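Cleaning and Storing Soft Toys
Household notes, Ivura — updated June 1, 2024

Check the care label first. If it is missing, treat the toy as surface wash only. Toys with sound boxes, batteries or glued parts should not go in a machine.

1. Test for color
Press a damp white cloth against a hidden seam for a minute. Reds and deep pinks bleed most often. If color transfers, use cold water and wash the toy alone. Printed faces are rubbed with a fingertip only, never a brush.

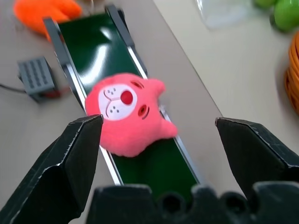 2. Machine wash
Close the toy in a zippered mesh bag. Cold water, gentle cycle, half the usual liquid detergent, no softener. Softener coats the pile and it goes flat within a few washes. Spin at the lowest setting.

3. Surface wash
Whip a spoonful of dish soap in a bowl of water and use the foam only. Work in one direction, wipe with a clean damp cloth, then blot. For grease, leave cornstarch on the spot overnight and brush it off — a soft toothbrush is enough.

A fuzzy pink toy shows gray soiling first where it is held, so start with the sides and limbs.
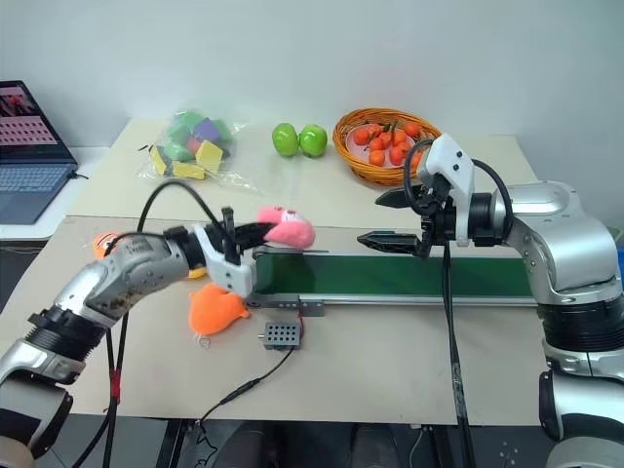 DRYING AND STORAGE

Press the water out in a towel. Do not wring. Air dry on a rack, turning twice a day; thick stuffing can need two days, longer in a humid August. Brush the pile when it is nearly dry.

Store in a cotton bag or a lidded box with air holes. Sealed plastic traps moisture. The Mirnidwood cedar blocks we use need light sanding once a season.

See also: Felt and wool, Zipper repair, Removing crayon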